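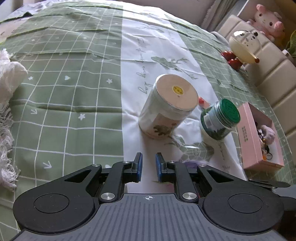

Jars, tall one and the green-lidded one, pink box to the right. Green cloth.

Notebook > Packing and returns > January

Entries | Kit list | Rota | Search

Heltton returns bench, notes from the Skulholm visit. Written up 16.00, tea gone cold.

Gripper on jars this morning. Blue pads still on, no swap yet. Want the softer set from Zallard before we try more glass, order not gone in. CHASE.

Lids are the question. Flat peach one vs screw top with the ridged neck — treat as two seperate jobs, two grips, don't try and be clever with one. Crinkly clear plastic is its own problem, put it on a third sheet.

What the packers told us, before I forget:
- they do the odd stuff by feel. Pom-poms, soft toys, cords. Don't want that taken off them, want the jars taken off them
- wrists. Same twist all shift, 179 lids on the last late shift by the bench tally
- who signs for a breakage if the arm had it? No answer from us. Need one before we go back
- two asked straight out if hours go. Site says no change to the 4 on the bench, but the new rota has 2 on late shift and they have read the rota. Not our call but we can't turn up and pretend we've not seen it

Skulholm want 3,000 items a week through the bench by summer. Told them mixed boxes will drag that down. Small trinkets in with soft bits is slow for people too, ask any of them.

Training: someone on the bench should be able to stop and reset it without ringing us. Half a day, paid, in shift time. Tesfamariam quote left this out, I've put it back in.

Patterned cloth stays for now. Plain one after, same items, compare.

To do
pads (Zallard)
breakage form, one side of A4 max
rota question — raise it with site, in writting
sheet three, plastic
label side out or not? decide

Contact the workshop | Copyright Heltton | Back to top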